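Balilell opens its loan shelf for garden tools, and asks members to doubt the usual advice

Balilell, 4th May

The Balilell garden workroom will start lending hand tools to its members in June, in a plain kit of a few pieces and a bag to carry them in. The workroom has 250 members and a good many of them own more garden tools than they use. The people behind the loan shelf are among them, and they would like that to be understood before anything else in this announcement is read.

"I have bought the same trowel three times under different names," said Usha Rai, who runs the workroom. "Each one was supposed to change my life. I'm not going to stand up and tell people that a loan kit will change theirs. It will let them dig a hole without going to the store first."

The kit was put together over the winter after members complained about starter sets sold in gift boxes. Those sets tend to be padded out with things a beginner has no use for in a first season, and the price goes up with the padding. The workroom went the other way. Anything that could not be defended by at least two people who garden every week was taken out, including a dibber that Rai liked and still thinks should have stayed in.

There were arguments about the bag as well. Drikham, the supplier that provided samples, describes its canvas tool bags as suited to "every garden and every gardener." Bindu Alva, who tested them on her own beds, was not persuaded.

"Every gardener is a big claim for a bag," Alva said. "Mine stood up when I put it down, and I could reach the pockets without looking. That was enough for me to say yes. I would not say more than that, and I asked them not to print more than that."

Her doubts about outside pockets remain. They are handy for small things, in her view, and they are also where small things go to be forgotten. Members borrowing a bag will be asked to empty all of the pockets before returning it, seed packets and plant labels included.

What is in the kit

Tools are laid out on the workroom table before each loan, so the borrower and the person at the desk can look them over together. The basic kit is made up of the following.

1. A weeding knife. Useful for getting down beside a root and for clearing the cracks in a path. The point deserves some respect, and the workroom does not lend it to anyone under 16 without an adult present. It will not "end weeding forever," as one catalog has it.

2. A hand trowel. For planting out, filling pots and most of the other jobs people buy special tools to do. It is small, and anyone planning to dig over a whole bed with it should borrow a spade from a neighbor.

3. A canvas bag. Round and open at the top, with fabric handles and a row of pockets outside. Members who prefer a bucket may bring their own bucket. 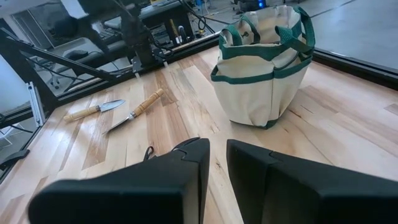 How loans will work

Kits go out for 9 days at a time. The odd number was chosen so that a loan covers two weekends if it is picked up on the right day, and members can work out for themselves which day that is. There is no charge. A late kit costs its borrower their place on the waiting list, and a second late kit means a talk with Yaa Sarpong, who keeps the loan book.

Sarpong was against the plan when it was first raised. She had seen a similar shelf at Palaniappan, across the river, run down to one rusty fork in a single summer, and she wanted to know what would be different in Balilell. She says she has had half an answer.

"We'll write down who has what, and we'll look at the blades when they come back," she said. "At Palaniappan they trusted to goodwill. I like goodwill, but I also like a loan book."

Borrowers should return tools with the soil brushed off and the blades wiped. Wooden handles must not be left to soak in a bucket. There is no need to oil anything at home; the workroom will see to that, and it has no wish to find out what people use for oil.

What it will cost

The workroom has set aside $3000 for the first year, which covers tools, bags, replacements and sharpening. Rai calls the sharpening estimate a guess. If the shelf goes mostly unused, the tools will be sold to members in the fall at cost and the remaining money will go back to the soil fund.

No claims are being made about money saved per household or waste avoided. Figures of that kind were suggested for this release and were left out when it became clear there was no way to check them.

Members can put their names down at the workroom desk during normal hours. Questions about the kits should go to Bindu Alva, and questions about loans to Yaa Sarpong. Complaints about the missing dibber may be sent to Usha Rai, who agrees with them.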